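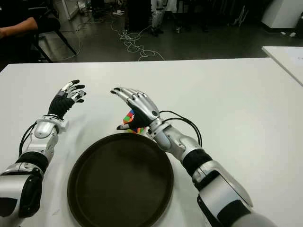

The Irnstead is a fixed-height work table sold by Claltora in one size, with a choice of white, gray or oak-effect top. I bought the white version for a room that serves as an office during the day and a model-building space at night, and paid $800 including delivery. Color was the hardest part of the order. Against a white surface, small objects stand out without extra lighting: the round dark tray and the little multicolored cube in the photo are easy to pick out, and so is a dropped screw. The cost is glare. With a desk lamp placed directly overhead, the top throws enough light back to make reading glossy paper unpleasant. Moving the lamp to one side fixes most of it.

Assembly

The table ships in two cartons. The top is in the heavier one and should be carried by two people. The frame bolts together with the supplied hex key, which is soft and started to round off before the last crossbar was in. Use a proper driver with a hex bit. The threaded inserts in the underside were clean and square, and every bolt started by hand.

The instructions say to tighten everything fully as you go. I would ignore that. Leave the crossbar bolts loose until the legs are on, turn the table upright, let it settle on the floor, and then tighten. Built according to the leaflet, mine rocked on one diagonal. Built the second way, it sat flat with the leveling feet almost fully retracted.

Stability

Side-to-side movement is very low. Front-to-back movement is higher, and you will notice it if you file or saw by hand at the front edge. A vise clamped near a leg is acceptable; the same vise in the middle of the long side makes the whole top flex slightly under load. Typing, writing, soldering and cutting with a knife cause no visible movement in a monitor on a stand.

The frame has no lower shelf and no provision for one. Claltora lists a cable channel as an accessory. I did not buy it and used adhesive clips along the rear rail, where the powder coating is smooth enough to hold them.

Surface

After six months of daily use the top has two marks, both near the front edge and both my fault. One came from a hot iron tip, which left a small brown spot that does not clean off. The other is a knife cut made without a mat. General scuffing is lower than I expected. Pencil comes off with a damp cloth, permanent marker with isopropyl alcohol, and cyanoacrylate glue can be lifted with a plastic scraper once cured. Acetone dulled the finish on the underside, where I tried it first, so keep it off the top.

The edge banding is the weakest part of the product. It is applied evenly and the corners are neatly trimmed, but the lower edge is sharp enough to feel through a shirt sleeve. I took it down with a fine sanding block. The banding at the rear left corner lifted a little in July, when the room was humid, and has stayed put since I pressed it back with contact adhesive.

Compared with the Metwood

The closest alternative I have used is the Metwood bench, which Ah-rin Cha has in her workshop and let me work on for an afternoon. It is stiffer front to back, by a margin you can feel, and its lower stretcher doubles as a footrest. It also takes up more floor, its top is darker, and the leg position gets in the way of a chair with wide arms. For heavy hand tools I would choose the Metwood. For mixed desk and bench use the Irnstead is more comfortable to sit at — the open front is wide, and the apron is shallow enough to clear my knees.

Support

I wrote to Claltora about the rounded hex key and the banding. A replacement key arrived, of the same quality as the first. On the banding they offered a roll of matching material and no labor, which seems fair for this price. The warranty covers the frame for longer than the top, so check the terms before ordering if you work with heat or solvents.

Updated 27th December: the leveling feet have not needed adjustment, and the crossbar bolts were still tight when I checked them.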